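Fruit plate (table setting)

A fruit plate is a plate with fruit on it, set out on a table for people to look at and, in theory, eat. It differs from the fruit bowl in having no sides, a distinction that matters chiefly to the fruit. The two have been rivals for the middle of the household table for as long as there have been opinions on the subject, and most homes own the means to do either.

Name

In older housekeeping books the fruit plate is usually called a dessert plate, which now means something smaller with cake on it. The term "table fruit" was used by some grocers for pieces thought handsome enough to be left out in company, and it still turns up on market stalls, where it adds a little to the price. In the Jondcombe district the whole arrangement is known as "the round", whatever shape the plate is.

The plate

A plain round plate, most often white, is the usual choice. White shows off coloured peel and also shows dust, so the plate needs wiping more often than its owner supposes. A slight rim is helpful. On a truly flat plate an orange will find the one direction in which the table slopes and follow it, and the history of the fruit plate is to a large extent the history of fruit being picked up off the floor.

The housekeeping writer Leen Haddad, whose pamphlet on table fruit sold 919 copies, recommended a plate no wider than the forearm of the person who has to carry it. She disapproved of patterned plates on patterned cloths, which she compared to two people talking at once. A white plate on a flowered cloth she allowed.

The fruit

Citrus forms the backbone of the plate. Oranges keep well, stand up to handling and need no washing before they are admired. Green fruit is added for contrast and is commonly placed low, since the brighter pieces are expected to do the work of being noticed. Three or four pieces are enough for a small table. A piece with a pointed end is laid on its side, having no other option.

Bananas are a matter of dispute. They hurry the ripening of everything near them and do not fit on a round plate in any dignified way. Grapes are accepted if they are still on the stalk. Pineapples belong to hotels.

Arranging

There are two main schools. The heaped method, favoured in Jondcombe, puts the largest pieces at the bottom and one good orange on top, stem end showing. The scattered method lays every piece flat on the plate with a little space between, and is easier to take from without causing a landslide.

In both, fruit is lifted by the sides and lowered into place. Dropping it the last inch bruises the underside, where the damage will be discovered a week later by somebody else. Qusai Sabbagh, who taught table-laying at Vosora for many years, had his pupils move the same orange on and off a plate 500 times before they were allowed a second piece of fruit. He regarded the pear as an advanced subject and seldom reached it. 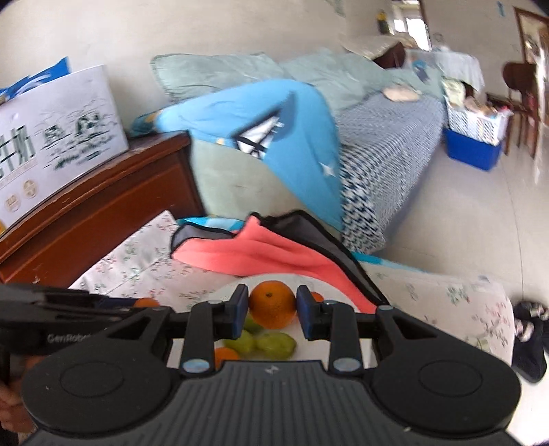
The cloth

The cloth beneath a fruit plate is traditionally light in colour, and small blossoms with thin branches and leaves are among the commonest prints. A busy floral hides juice. It also hides the stalks and leaf ends that fall off in the arranging, so it should be shaken out now and then, after taking the plate off first.

Cloths are rarely cut to the exact size of the table and some overhang is normal. Other fabrics collect on a table in daily use and are left where they were put down, often for longer than the fruit.

The Jondcombe plate show

A competition for fruit plates is held in Jondcombe each September, sponsored by the preserving firm Gatance. It drew 69 entries at its largest. Plates are judged on balance, colour and whether anything rolls off when the judge leans on the table. Wax fruit has been banned since a winning entry was found to be in its fourth year.

Keeping

Fruit on a plate should be turned every couple of days and eaten in order of softness. Most households eat it in order of preference, with the result that the last green one stays on until it is no longer green.

See also: Fruit bowl; Tablecloth; Centrepiece; Marmalade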